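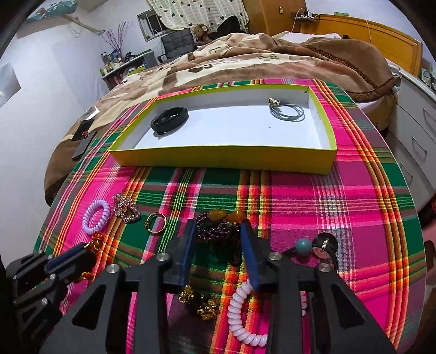 4.2 What happened to the cash grants

The second round of payments in Grodden reached market sellers in March, after the flood water had gone and most of the reporters had followed it. Each household on the list was owed a grant of 100 dollars, to be spent on whatever it liked. The donors' own guidance then took three pages to say what it ought to like.

We were interested in sellers of small goods: combs, hair ties, bracelets, phone covers, thread. They fall between two stools in most relief plans. A baker counts as food supply and a carpenter counts as rebuilding, but the form used by the Degefa program had no box for someone who sells earrings. Field staff solved this by ticking "other," and the database solved it by dropping everyone marked "other" until an engineer at Jukeo put them back. Delays for this group ran to up to 8 weeks.

Figure 2. A selection of jewelry laid out on a plaid cloth.

Once the money arrived, it was spent quickly and rather dully. Sellers bought stock, paid back cousins, and fixed roofs. Several rented a better spot in the market, which pushed up the rent for the sellers beside them, a result that the program's planning documents had filed under "unlikely." Hulme's earlier work on the Grultix valley found the same thing and was politely thanked for it.

Interviews were carried out by Poppy Hulme and two local assistants, mostly at the stalls and mostly while customers interrupted. We let them interrupt. Sellers who were asked about income in a quiet office gave round figures and looked at the door. At the stall, the same people complained at length about wholesale prices, and the complaints could be checked against receipts.

Training was less popular. Those who attended the bookkeeping course already kept books, and those who didn't keep books were at work. Attendance was recorded as satisfactory. We return to the question of how it was measured in section 4.3.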